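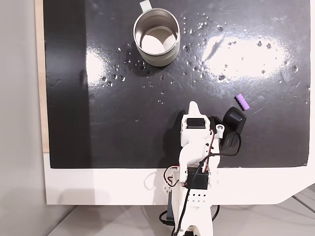 Cuaderno de taller, martes, 9:40

Prueba de gotas en el tablero oscuro. ¡Por fin una superficie en la que se ve todo! Con el agua encima y la luz de lado, cada gotita brilla por su cuenta, hasta las más pequeñas, y la taza de acero en medio sirve de referencia para situarse. El reflejo de arriba a la derecha se come parte del negro, así que para mirar las gotas de esa zona conviene moverse un poco (o bajar la persiana, que ayer la dejamos a medias).

Material de hoy:
Tablero Gretell, referencia 3898
Taza de acero, 402 g en la báscula
Agua del grifo, 395 ml en la jarra
Paños Lonstead, los finos

Me encanta cómo se recoge el agua en este acabado. En el tablero viejo de Yao se extendía en una película y era imposible saber dónde acababa; en este se queda en perlas y da gusto mirarla. Apuntado para la próxima serie: probar también con agua jabonosa, que seguro que cambia muchísimo.

La pieza morada de anillos va tumbada, a la izquierda del centro. Quiero ver si rueda cuando el tablero está mojado, y para eso hay que quitar antes las motas y repasar la mancha más clara de abajo a la izquierda, que con esta luz canta bastante. Las rayitas no me preocupan, le dan carácter. 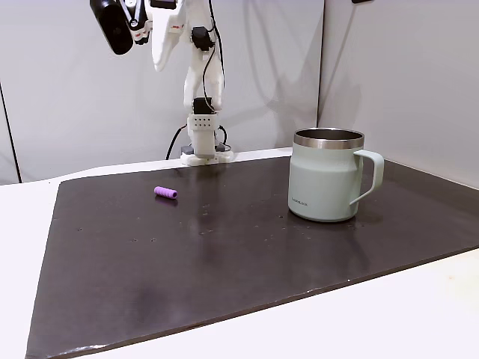
Pendiente para la tarde

Secar con paño Lonstead, sin frotar, y repasar los bordes blancos de la mesa.
Pedir otro tablero a Rarkix. La última vez tardaron más de 14 días, mejor escribirles hoy.
Repetir con la taza llena, ¡tengo muchas ganas de ver qué marca deja!
Guardar la jarra en el estante de abajo, con las probetas.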